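How a Small Town Paper and a Wire Report Covered the Same Curfew

Student: Effie Mackay
Course project, Conflict and Media, second-year option
Submitted 2024-01-14

1. Purpose

The project compares two sets of news reports on the curfew in the port town of Undorer, which was put in place in March after army units moved into the customs house and the radio station. One set comes from the Plelton Courier, a regional daily with one reporter in the town. The other comes from Semple, a news service that supplied copy to papers abroad. I wanted to find out how each source described who was in control, and how quickly those descriptions changed.

2. Material

I used the library's archive of both sources. A search for the name of the town over the month of the curfew gave 972 items. Most of these were repeats, sports results, shipping notices or short updates that had been folded into a later story. I removed them and was left with 80 articles that dealt directly with the curfew, the troops or the talks.

The Courier articles are longer and came out once a day. The Semple articles are short, and the same story was often sent out several times with a new first paragraph. Where this happened I kept the first and last versions, because the changes between them were part of what I was looking at.

3. Method

I read every article twice. On the first reading I marked each word or phrase used for the armed group, for the town council and for the event itself. On the second reading I marked who was quoted and whether they were named. This gave 1323 marked phrases, which I put into a spreadsheet with the date, the source and the paragraph number.

I sorted the words for the event into five groups: military action, political crisis, public safety measure, takeover, and neutral terms such as "the situation". Some phrases could have gone into two groups. In those cases I used the main verb of the sentence to decide. A second student coded a small sample and we disagreed mostly on "security operation", which I had put under public safety and she had put under military action. I left it where it was but note it as a weak point.

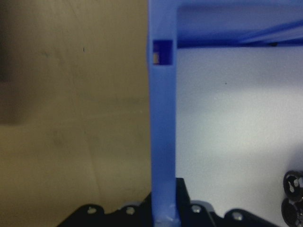 4. Findings

In the first two days both sources relied on the army spokesman. The Courier used "security operation" in its headlines and did not use "takeover" at all. Semple used "takeover" in its second report, but only in a quotation from a council member who had left town by road. By the last version of that report the quotation marks were gone and the word was in the first sentence.

The Courier changed its wording on the fourth day, after its reporter was able to reach the Cirnamby district on the north side of the harbor. That article was the first in either source to quote shopkeepers and a school principal by name. From then on the paper wrote about "the occupied customs house" and gave the times when the checkpoints opened and closed.

Unnamed sources were much more common in the Semple reports. Phrases such as "a person close to the talks" appear in most of them. The Courier used unnamed sources too, mainly for residents who did not want to give their names while the troops were still in town.

Both sources gave little space to the council after it moved its meetings out of Undorer. The talks that ended the curfew were covered mainly through statements from the army side – the council's own statement was printed in full only by the Courier, on an inside page.

5. Problems with the project

The archive does not keep page layouts for the Courier, so I could not always tell what was on the front page. I used the page number when it was given. For Semple I do not know which papers printed the reports or how they edited them.

I also had no radio material. The station was off the air for part of the curfew, and people in the town would have been hearing news by phone or from neighbors. A project on what residents knew at the time would need interviews.

6. Further work

The coding sheet could be used again on the coverage of the court hearings, which started after my cut-off date. I would split the public safety group in two before doing that, and code "security operation" separately. The spreadsheet and the list of article dates are with the department office and can be requested there.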